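Moges Street Hall asks users to clear tables after shared lunches

19 September 2023

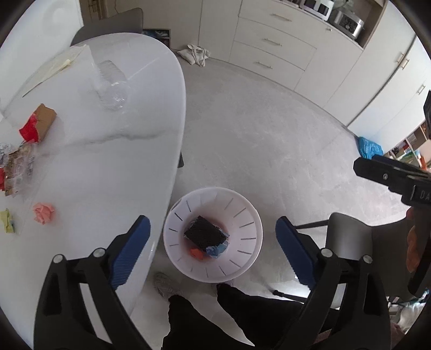

Wrappers, a bottle and a small cardboard box on the white oval table, with a sponge in a dish on the floor.

People who eat lunch at the Moges Street Hall are being asked to clear and wipe their own tables before they leave, under a change that began this month.

The hall in Jinport is open to anyone on weekdays from 11 a.m. to 2 p.m. Most people bring their own food or buy something from the shops on the same block. Until the end of August, a paid cleaner came in after lunch and took care of the tables, the floor and the trash. That contract ended and has not been renewed.

Rizal Pillai, who manages the building, said the cleaner will still come in the evening to do the floors and restrooms. The afternoon visit is the part that was dropped.

"It was the 2 o'clock cleanup that cost us the most for what we got," Pillai said. "The sewing class starts at 2:30 and they need the tables. If there are still wrappers on them, the class ends up doing it."

Signs went up by both doors last week. They ask people to sort what they leave behind into three bins along the back wall: one for plastic bottles, one for paper and cardboard, and one for everything else. Foil and food wrappers go in the last bin. Jinport's recycling service does not take them if there is food on them, and most of the time there is.

Small boxes should be flattened before they go in with the paper. Bottles should be emptied in the sink first and put in with the caps on.

Sponges and cloths are kept on the shelf next to the sink, along with a spray bottle of dish soap and water. Pillai asked that people use only that mix on the white tables. The tops are glossy and they mark easily — a scouring powder used on one of them in the spring left a dull patch that has not come out.

Used sponges should be rinsed and left by the sink to dry. They are replaced every two weeks.

Nhung Lò teaches the sewing class, which has 17 people signed up for the fall. She said the first days of the month were untidy but things have been better since the signs were posted.

"I had fabric laid out and found a sticky spot under it," she said. "So now I wipe the table again myself before we start. It takes two minutes."

Some regular lunch visitors said they would have liked more notice. Fuad Shiferaw, who eats at the hall most days, said he came in after a week away and did not know where the cloths were kept.

"I don't mind doing it," Shiferaw said. "But the shelf was empty that day and I had to go ask."

Pillai said more cloths have been ordered. The hall spent $194 on cleaning supplies and the third bin, which came out of the general budget. Lunch hours are staying the same, and there is still no charge to use the room.

Groups that book the hall in the evening are not affected. Their rental form already asks them to leave the tables clean and take their trash with them.

Questions about the change can be left at the front desk, or with Dalal Sfeir in the booking office on the second floor.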